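Kiltis Opens Renovated Wool Hall on the Wudamholm Waterfront

Last updated: 31 January 2018

The old wool hall in Wudamholm is open again after a long renovation. The design office Kiltis has changed the brick warehouse into a public building with a reading room, a small theater and workshops for rent. The street front looks almost the same as before. Most of the new work is behind it, where visitors now enter a tall open room that goes up to the original roof.

The hall was built for the storage of wool and later served as a furniture depot. For many years it had no use, and the town discussed several times if it should be taken down. In the end the council chose to keep the outer walls and the iron columns, and asked for a design which would need as little demolition as possible. Kiltis won the commission with a proposal that left 25 of the old columns in their places and put the new rooms between them.

The total floor area is now 1211 square meters. The reading room takes the biggest part of the ground floor and has long windows to the harbor. Above it, a gallery made of pale ash goes along three sides of the building. From the gallery one can look down to the entrance and also see the repaired roof beams at a close distance. New wood was joined to the old where the ends were damaged, and the architects did not paint it to match. The difference in color is easy to see.

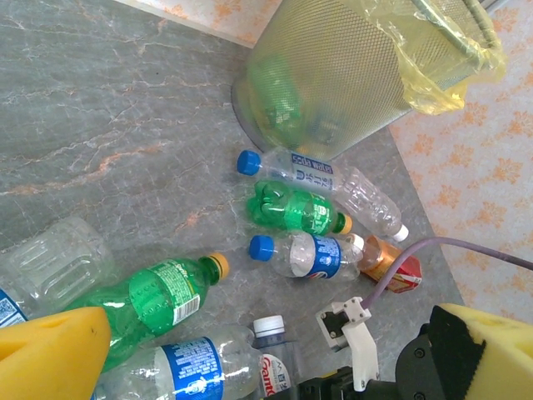

A theater inside the warehouse

The theater stands at the north end as a separate box and does not touch the brick walls. It has 330 seats, and the rear rows can be pushed back when the floor is needed for a market or a dance evening. Its outside is covered with dark felt panels produced by Eltska, a workshop that has its factory further up the same river. The felt reminds visitors of the first use of the building, and it also takes away much of the echo that was a problem in the large room.

Between the box and the old wall there is a narrow passage with a stair. In the drawings it was only a fire exit, but during construction the architects decided to open it to everyone. Daylight falls into it from a new slot in the roof, and the uneven brick can be studied from top to bottom – with the painted numbers of the former storage bays still on it.

Heating was a difficult question. The walls could not be insulated from outside without hiding the brick, and insulation from inside would cover the columns. Kiltis chose to heat mainly the floor and the closed rooms, and to let the entrance area stay cooler in winter. Coats are recommended there. The reading room has its own glass doors and keeps a normal temperature.

The workshops are on the upper level at the south end. They are simple rooms with strong tables, good sinks and walls that tenants may finish as they wish. Rents are paid by the month, and the first contracts started in December. Each room has a wide door to the gallery, so that large pieces can be brought in by the goods elevator. 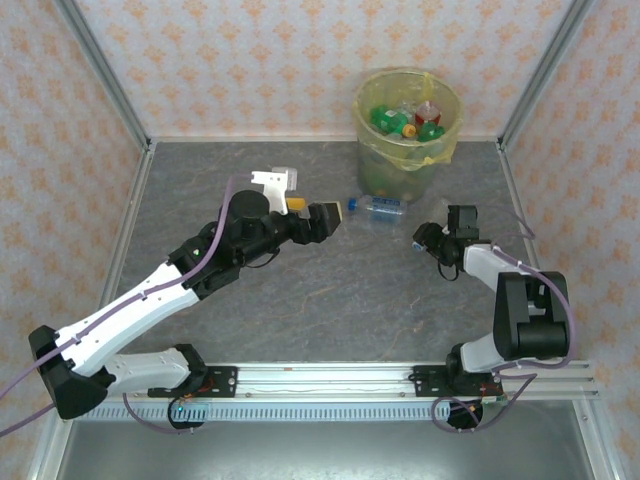
Yellow-lined waste bin near the back wall, with patterned wallpaper behind.

Outside, the paved yard toward the water was made lower to remove the old loading step. People with wheelchairs or strollers can now come in by the main door and do not need to go around the building. The granite stones were taken up, cleaned and put back with narrower joints. A row of young lime trees gives some protection from the wind, although it will take years before they give real shade.

The yard also has the only artwork of the project, a low bronze line by the studio Lương. It is set into the paving and follows the edge of the quay as it was before the harbor was filled in. The line is 553 feet long, and it continues through the entrance and ends under the gallery. In the evening small lamps are lit beside the outdoor part.

Not everything is finished. The café at the corner of the yard still waits for its kitchen, and the second phase, a bicycle shelter and a boat landing, has been approved but has no starting date. The town will ask for bids for the landing when the ice on the harbor is gone.

The reading room and the gallery are open every day and entrance is free. Tickets for the theater are sold at the desk inside the main door.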